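Perception and Its Reports
Handout for Session 6: Hearing colors, tasting words

Read this before class. Bring the Kohlhase chapter and the two short reports on the course page (Tumby and Brisico). The chapter is long and you can skip the section on history, which repeats what you had in session 2.

What the term covers

Synesthesia is the name for a set of experiences in which one kind of input regularly sets off a second kind of experience. A person reads the letter A and has a sense of red along with it. Another hears a trumpet and gets a shape. For some people days of the week sit in places around the body. The pairings are said to be automatic, to have been there since childhood, and to stay the same over time.

Notice that the definition already has four claims packed into it (a pairing, automatic, early, stable) and that only the last can be checked without much trouble. The other three rest mostly on what people tell us. Keep this in mind whenever a paper says that synesthesia "is" stable. If stability is what gets you into the sample, then finding that the sample is stable tells you nothing.

The standard test

You give people a list of letters, numbers or words and ask them to pick a color for each. Later you give the list again without warning. People who say they have synesthesia tend to pick nearly the same colors. Comparison subjects drift.

Things to ask about any consistency test:

How long was the gap? Some labs test again within the same sitting. That is a weak test of anything.

Were the comparison subjects trying? A bored student picking colors for course credit is a poor match for someone who came in because the topic is personal to them.

Where was the cutoff set, and when? If the line was drawn after the scores were in, be suspicious.

Could memory do it? A person who decided long ago that Tuesday is green can remember that decision without seeing any green. Memory for one's own choices is good, better than most authors allow.

The Tumby survey

This is the one the news stories like. The Tumby group put a questionnaire online and got 640 replies, and the write-up treats the share of people reporting some form of synesthesia as an estimate for the public at large. It can't be. The page was titled "Do you see sounds?" People who answer no to that question mostly don't click. The authors mention this in a single sentence near the end and then go back to using the number.

There is a second problem, with wording. One item asks whether "certain letters feel like they have a color." A lot of people will agree to that. They may mean a vivid experience, a vague leaning, or a set of alphabet magnets on a refrigerator when they were small. The survey scores all of these the same way.

I don't think the survey is worthless. It collected free-text answers, and those are interesting. Read a few of them closely and see how many describe seeing and how many describe knowing. "I just know it's yellow" comes up again and again. Kohlhase builds most of the chapter on that difference, and I think that part holds up.
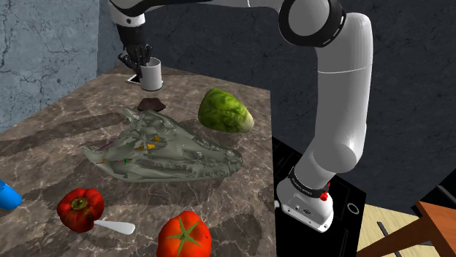 The Brisico training study

Brisico took a different route and tried to teach letter-color pairs to adults who reported none. The training ran for six weeks, with daily reading of colored text. At the end the trained group was slower to name an ink color when it clashed with the color they had learned for the letter, and several said the letters now "had" their colors.

What follows from this? Less than the press release said. Slower naming under conflict is what you would expect from any well-learned pairing. It shows an association that is hard to switch off. It doesn't show that anyone saw anything. As for the reports, these were people who had spent weeks on a task whose purpose was obvious, then were asked by the people running it whether it had worked. There was no group trained on something dull and then asked the same leading questions. I would want that before going further.

The follow-up is brief and uses only those who agreed to come back. Most of the effect had faded. The authors call this "partial retention." You may prefer another phrase.

The brain scans

The Grometti scans are cited in almost every popular article on the subject. The claim is that color areas become active when synesthetes look at black letters. Before you accept it, look at the size of the region counted as a color area, and at how many regions were tested before this one was reported. Then look for later work with larger groups. The chapter's table lists both kinds of result, and the pattern is that small studies find the effect and bigger ones often don't. Kohlhase says the question is open. That seems generous to me, but you should argue it out.

Even a clean result would leave something unsettled. Activity in a color area could go with seeing, imagining, expecting or remembering. Reading an experience backward from a bright patch on a scan takes an extra step, and few papers defend that step.

What I am not saying

I am not saying that people who report synesthesia are making it up. Some reports are detailed, long-standing and a bit inconvenient for the person giving them. My complaint is with how we get from the report to the claim. "She says the note is blue" is data. "The note looks blue to her" is a reading of the data, and there are others.

For class

Write over 200 words on one of these and bring a printed copy.

Design a comparison group for the Brisico study. Say what they do each day and what they are told it is for.

Pick one free-text answer from the Tumby survey. Say what it would take to tell whether the person sees the color or only knows it. If you think no test could do this, explain why the difference still matters, or admit that it doesn't.

Late papers go in the box by the office door. I don't take them by email.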